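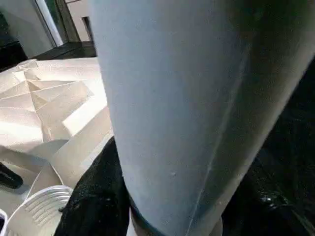
How to Patch and Repaint a Scuffed Wall Without Doing the Whole Room

I put off touching up our hallway for the better part of two years. Every time I walked past it with a basket of clothes I'd think, oh, this weekend for sure, and then the weekend would go by and the dents would still be there looking at me. So if you've been doing the same, pull up a chair, it's much less work than you're imagining!

What you'll want to have on hand: a small tub of lightweight spackle, a putty knife, fine sandpaper, a damp rag, a bit of primer, a mini roller and whatever is left of your original paint. If the can is long gone (ours was, we moved in with nothing but a label from the Havudar paint store stuck inside a closet door), cut a little square of the paper face out of the drywall somewhere hidden, like behind a switch plate, and have it matched at the counter.

Start by washing the wall. A drop of dish soap in warm water does fine. You'd be surprised how many "scuffs" come right off, and then you can go have a sandwich.

Next, run your palm over each dent. Anything that sticks up around the edge needs to be pushed in or sanded off first. Press the spackle in with the knife held nearly flat and scrape off the extra. For deeper holes do 2 thin coats and let the first one get good and hard. I leave mine 24 hours, which is longer than the tub says, but our hallway is chilly and I've been burned before.

Sand lightly in small circles, wipe away the dust, and dab primer on every patch. Please don't skip the primer. I did once, in the dining room, and those spots showed up dull as chalk every evening when the lamp was on.

Now the paint. Stir it longer than you think you need to. Load the mini roller, roll most of it off on the tray, and work out from the patch in all directions, pressing less and less as you go so the edge feathers away. Brushes leave a different texture, so I only use one in corners.

Let it dry before you judge it. Wet paint looks wrong, and I have called my sister in a panic more than once. If you can still spot the patch the next day, give it one more light coat, and if the wall has faded a lot from the sun, paint that one wall from corner to corner and leave the others alone.

Pour any leftover paint into a clean glass jar, and write the room and color name on the lid.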